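**Kidney table against the wall -- keep it or move it?**

We've been going back and forth about this table for 29 days now, so I'm finally asking you lovely people. It's white, kidney-shaped, with a pale marbled top, and it has lived against the white wall next to the cubby shelves ever since we took over the room. I love the curve of it (my grandmother had one a bit like it), but it does collect every small thing that people set down. 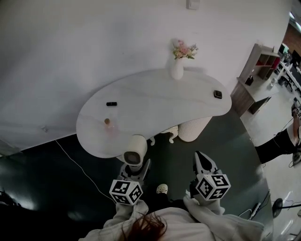 **Usha Lobo**
*Thread starter · Small Rooms board*

The pink and white flowers are artificial and they're staying, I'll say that up front! What I can't settle is whether a curvy table looks silly pushed flat against a wall. I have a budget of 30 dollars left, so please be gentle.

---

**Hòa Vi** wrote:

Oh, I like it where it is. A curved front gives you a little more room to walk by, and that ribbed leg deserves to be seen. I'd clear out what's underneath, though. Once there's a heater or fan and a stool sort of thing under there, you stop noticing the leg at all.

---

**Aigars Dzene** wrote:

> I like it where it is

I don't, sorry Hòa. A kidney table wants air on every side. Pull it out 6 inches at least and see how you feel after a week. I did that with my Ellow side table and never pushed it back. And do run that thin white cable along the wall, please -- I tripped over one like it last September and my knee still tells me when it's going to rain.

---

**Usha Lobo** wrote:

Fair point on the cable, Aigars. I'm less sure about the 6 inches, because the vase would lose the wall behind it and I think the pale flowers need that plain background.
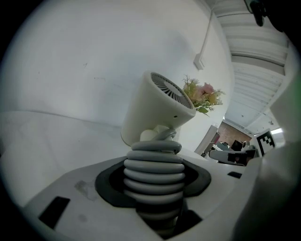
*Pink blossoms, creamy petals and a bit of green by the white wall.*

---

**Amna Kiani** wrote:

Those creamy ones are so pretty! I'm with Usha about the wall, but I'd try something darker than a white vase. Toom used to have a deep green one that would be just right, if you can still find it.

---

**Aigars Dzene** wrote:

White on white on white. I've said my piece, but Amna's green vase would help.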